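Team members wanted: student robotics project, Hulska campus

The Plunel project is taking on new team members for the coming semester. We are a student group that builds and trains a tabletop robot arm to sort and place small household and classroom objects, and each year we enter it in the Fornau Challenge. Applications are open to any enrolled student, in any faculty and any year. You do not need to be studying engineering. Last year's team included students from nursing, linguistics and fine arts, and we would like that mix to continue.

The work

Most of the project is hands-on. In a normal session you will set objects out on the table, drive the arm through a task using the hand controller, and log whether the attempt was usable. The arm learns from these recordings, so the quality of the driving matters more than the speed. We currently hold 2802 usable attempts and want a good many more before the competition opens.

This semester's task is letters. The arm must find a foam letter, pick it up in any orientation and set it down in the right place to spell a short word. Lower-case letters are harder than we expected. The b, d, p and q are easily confused once they are turned around on the table, and the thin parts of some letters give the fingers very little to hold. Much of the semester will go into approach angles and grip width. 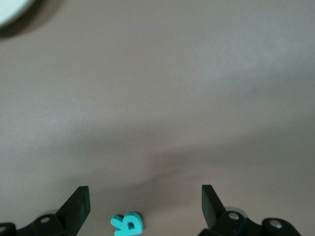
Plunel Project Bulletin - Issue 46 - page 2

Recordings from the wrist camera are reviewed in pairs. Reviewers watch each attempt, mark the moment of contact and note anything odd, such as strong shadow on the table or a letter near the edge of the view. Reviewing can be done from home once you have been shown how. It suits people who are patient and write clear notes.

We also need help with:

- designing and printing replacement fingertips
- keeping the parts list and spares drawer in order
- writing the team's competition report
- organising the open afternoon for local schools

Time commitment

Team members attend one session a week, on Thursday from 4.30 pm, in the Miah workshop. Sessions run for 2 hours. Allow a further hour or so each week for reviewing or writing. In the month before the competition there are extra sessions, and we ask members to come to at least half of them. Over the semester the total comes to around 80 hours. If your placement or work roster makes Thursday impossible, tell us in your application - we may be able to set up a second session if enough people need it.

What we are looking for

You should be able to follow a written procedure, turn up when you have said you will and own up when a recording has gone wrong. Some experience with Python, 3D printing or video labelling is useful but not required. Training on the arm is given in the first two weeks, and nobody drives it alone until they have been signed off. Closed shoes must be worn in the workshop and long hair tied back.

The roles are unpaid. Members may be able to count their hours towards the practical experience unit, but check with your course adviser before you apply. Travel and entry costs for the competition are covered for everyone on the final team list.

How to apply

Send us a half-page letter saying which part of the work interests you and what you are studying. Please list any timetable clashes you already know of. No résumé or marks are needed. Applications close at 5 pm on the last Friday in August, and we will reply to everyone the following week. Applicants will be invited to sit in on a session and have a go at the controller before deciding whether to join.

If you have access requirements, let us know when you apply. The workshop is on the ground floor, and the bench height can be adjusted.

Contact: Plunel Project, Miah workshop, Hulska campus | © Plunel Project | Back to top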